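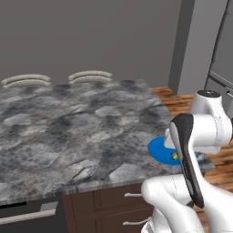

Gray marble countertop with bar stools on the far side.

Source Changeover and Water Hardness: What to Adjust at Home
By Kimie Sasaki, Distribution Desk

The east side of Givley moved from the Cirkesness wells to the Rustis reservoir on 9/8/24. The wells supplied hard groundwater, with a total hardness of 344 mg/L as calcium carbonate at the last sampling before the switch. Rustis is surface water and leaves the plant at 100 mg/L. Both supplies are within the limits set in our operating permit. The change affects how soap, heaters and softeners behave, and customers who set equipment for well water should check those settings this month.

Hardness is the dissolved calcium and magnesium in water. When hard water is heated, part of it comes out as solid scale. When hard water evaporates from a flat surface, what remains is the white film familiar to anyone who has had a dripping kitchen faucet. Scale on glass or stainless steel can be removed with a mild acid such as vinegar. Do not use vinegar, lemon juice or any descaler on marble, limestone or travertine. These stones are themselves mostly calcium carbonate, and acid that removes scale also etches the polish. Use a neutral cleaner and a soft cloth, and dry the surface after washing.

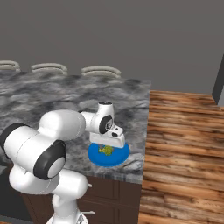 Water softeners need the most attention. A softener regenerates according to the hardness value entered on its control head, usually in grains per gallon. To convert, divide the mg/L figure by 17.1. The old supply works out to 20 grains and the new one to six, both rounded to the nearest whole grain. A unit left at 20 will keep working, but it will regenerate more often than it needs to and will use salt and rinse water for no benefit. Units that regenerate on a fixed timer should have the interval lengthened according to the manual.

If your unit is a Uchida model with a rotary dial, the hardness dial is the lower of the two on the valve body. Turn it to the new value, then run one manual regeneration so that the meter starts from a full bed. Check the salt level before you start.

Dishwashers with a built-in softener have a similar setting, normally reached by holding a program button while switching on. Detergent doses can also come down. Start at half the amount used with well water and increase only if plates come out greasy. Overdosing in soft water leaves a cloudy mark on glassware. It is often mistaken for scale, and if it does not dissolve in vinegar it is more likely to be etching, for which there is no remedy. 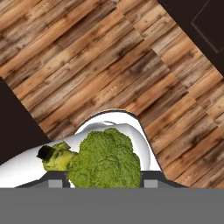 Will the existing scale in my pipes come loose?
Some of it may, slowly. The treatment plant adjusts pH and alkalinity so that the new water does not strip deposits from pipe walls. Small white flakes in faucet screens are possible during the first weeks. Unscrew the screen, rinse it and put it back. If the water is brown or orange, run the cold tap for two minutes, and call us if it has not cleared.

Water heaters should be drained briefly from the bottom valve if this has not been done in the past year. Turn off the power or set the gas valve to pilot, attach a hose, and let the tank run until the water is clear. Tanks that served on well water for many years may hold a thick layer of sediment. If the drain valve clogs, do not force it. Close it and have a plumber replace the valve.

Home aquariums and brewing setups call for a fresh test. Well water carried more alkalinity than reservoir water does, so pH in a tank will move more easily than before. Change small volumes at a time.

Humidifiers and steam irons will leave less residue, and the cleaning interval can be extended. Keep using distilled water where the manufacturer requires it. 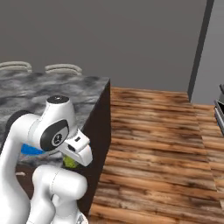
Sampling Schedule

Hardness will be measured weekly through September at the Rustis outlet and at the east side pump station. Results are posted each week on the water quality page. Disinfectant residual, turbidity and pH are measured continuously and are not affected by this schedule.

The Cirkesness wells remain on standby. They will be run for a short test each month, with the discharge sent to the drain. If they are needed for supply during a main break or high demand, hardness on the east side may rise above 300 mg/L for the length of the event. Softener settings do not need to be changed for an event of this kind.

Free hardness test strips are available at the front counter in Givley during office hours, limit two per household.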